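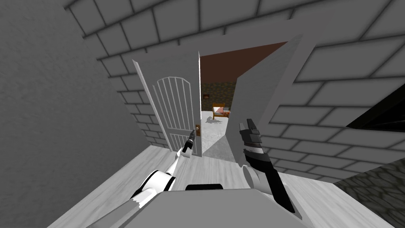 Rendered view: two robot arms at an open white door with a brass knob.

How to Check a Vaccine Refrigerator Temperature Log
Last updated January 22, 2019

Applies to clinics using the Hokora logger with a buffered probe. Set the logging interval to 3 minutes before you begin.

1. Place the probe in the center of the middle shelf, with the vaccine stock. Keep it away from the walls, the fan and the floor of the unit.

2. Route the cable along the hinge side and close the door. Check that the gasket lies flat over the cable.

3. Set the low alarm at 2 °C and the high alarm at 8 °C. Save, then reopen the settings page to confirm that both values were kept.

4. Wait for the reading to settle before you start a log. Readings taken while the probe is still cooling should be left out of the record.

5. At the start and end of each working day, write down the current, minimum and maximum temperatures, the time and your initials. Reset the minimum and maximum after each entry.

6. Download the file once a week. The logger holds 2,000 readings and then overwrites the oldest, so at this interval the memory fills in 100 hours. Clinics that download weekly must turn on automatic upload in the Fonadden software.

If a reading is out of range, label the affected doses "Do Not Use," keep them cold and apart from other stock, and call the manufacturer. Do not discard anything until you have an answer. Record the lot numbers and the length of the excursion.

Text: Gifty Quansah. Checked by Sajib Roy.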